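Spent the day at the Skovbridge open house on 8 Sep 2020. Posting notes as a thread for people who asked.

1/ Skovbridge had 4 stations open. Visitors could walk between them in any order. I started with Shen, the sorting arm, since it had the shortest line.

2/ Shen picks parcels off a belt and drops them in bins. It ran the whole time I stood there and stopped 2 times. Each time a staff member pressed reset and it went on.

3/ Next was Idus, the software side. Mostly screens. They show what the arm plans to do a moment before it does it. Good for understanding the pauses. Hard to see from the back row.

4/ The talk on training data was the part I came for. The set they call Kikia has 3,629 recordings of people picking up household things with a hand-held gripper. Clothes, packets, boxes. They plan to add more in January.

5/ I asked why so much of it is soft stuff. The answer was that a box keeps its shape when you grab it and a sock does not. Knitwear gets its own section in Kikia.

6/ One of the pickups from the talk. Light grey knit glove with a blue stripe at the cuff, held between the two blue pads. Wipes packet right next to it on the bedding.
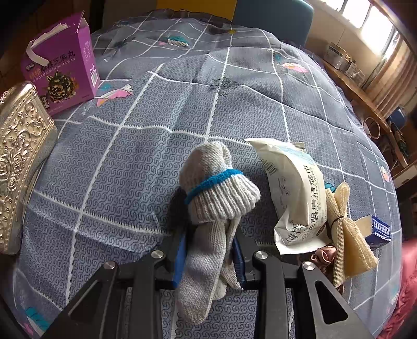 7/ Hands-on table. You get a hand-held gripper and 5 things to move from one tray to another. Squeezing is easy. Letting go without dragging the item along took me a few tries.

8/ Practical stuff: entry was free, masks required, small groups only. Parking is behind the building. The signs send you to the front, so ignore them.

9/ Slides are supposed to go up on the Skovbridge site. I'll add the link to this thread when they do.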